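3.2 Setting and recruitment

The study followed a temporary kitchen residency in the back half of a licensed hotel in Purkow, a mid-sized regional town. The operators, trading as Multside, sold a short menu of burgers, fried sides and one rotating special for the length of the residency, which began in December and ran through the summer holidays. Service was from 5 pm until the kitchen closed, usually a little after 9.
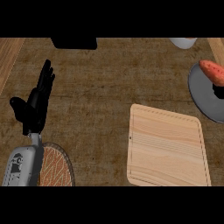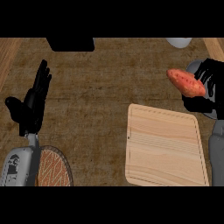
Figure 2. Two rendered views of a brown tabletop with a worn, mottled surface.

Diners were approached after they had finished eating and before they had paid. We chose this point after a short pilot in which people approached while waiting for food gave very brief answers, and people approached at the door mostly declined. Of the 200 diners invited to take part, 182 returned a usable comment card. The remaining 18 either declined or handed back a card with no written response. One card was returned per person, including where a group had shared dishes.

The card had a single open prompt ("Tell the kitchen what you thought") and four short rating scales covering portion size, seasoning, price and wait. Space for the open response was deliberately generous. Earlier work by the second author at a café in Baxter had found that diners tend to fill whatever space they are given, and that the later lines often contain the more specific criticism.

3.3 Interviews

We also interviewed 32 of the diners who returned cards. Interviews were held by phone within a fortnight of the visit and followed a loose guide: why the person had come, what they ordered, what they remembered of it, and whether they had eaten at other burger places in town. Ebony Cosgrove and Vaughan Katene carried out the interviews and shared the transcription between them. Diners were not paid but received a voucher for a serve of chips.

The two Multside cooks, Jhun Gatchalian and Tegan Halliday, agreed to be named in this paper and were interviewed at the start, the middle and the end of the residency. The middle interview was the longest. By that stage they had changed the bun supplier, dropped the beetroot relish and put it back again after complaints, and they had a good deal to say about all three decisions.

3.4 Coding of responses

Open responses were coded by Dilek Güneş and checked by Cosgrove. A response could carry more than one code. The first pass produced a long list, much of it to do with particular menu items, and this was reduced by grouping items under the type of remark being made: praise without detail, praise with detail, complaint without detail, complaint with detail, suggestion, and comparison with another venue. Disagreements were talked through and the original card was consulted where the typed version was ambiguous. Handwriting was a problem in a handful of cases — grease more so.

Comparison turned out to be the most difficult category. Diners often compared a burger with one they had eaten years earlier, or with a general idea of a takeaway burger from childhood, and it was not always clear whether this was meant as a compliment. We coded a comparison as favourable or unfavourable only where the diner said so in plain terms. All others were left as neutral.

3.5 How feedback reached the kitchen

Cards were read by the cooks at the end of each night's service, before they came to the research team. This was a condition set by Multside and we considered it reasonable, though it means the cooks had already formed a view of the comments by the time of their own interviews. Halliday kept a notebook in which she copied out remarks she intended to act on. With her permission we compared the notebook with the full set of cards.

Most entries in the notebook were suggestions or complaints with detail. Praise was rarely copied, with the exception of remarks about the pickles, which were made in-house and which Gatchalian described as the part of the menu he worried about most. Complaints about wait times were read and discussed but seldom written down, as both cooks felt that the size of the flat grill left them little room to move. Complaints about price were treated in much the same way until the last weeks, when a smaller burger was added to the board at the publican's request.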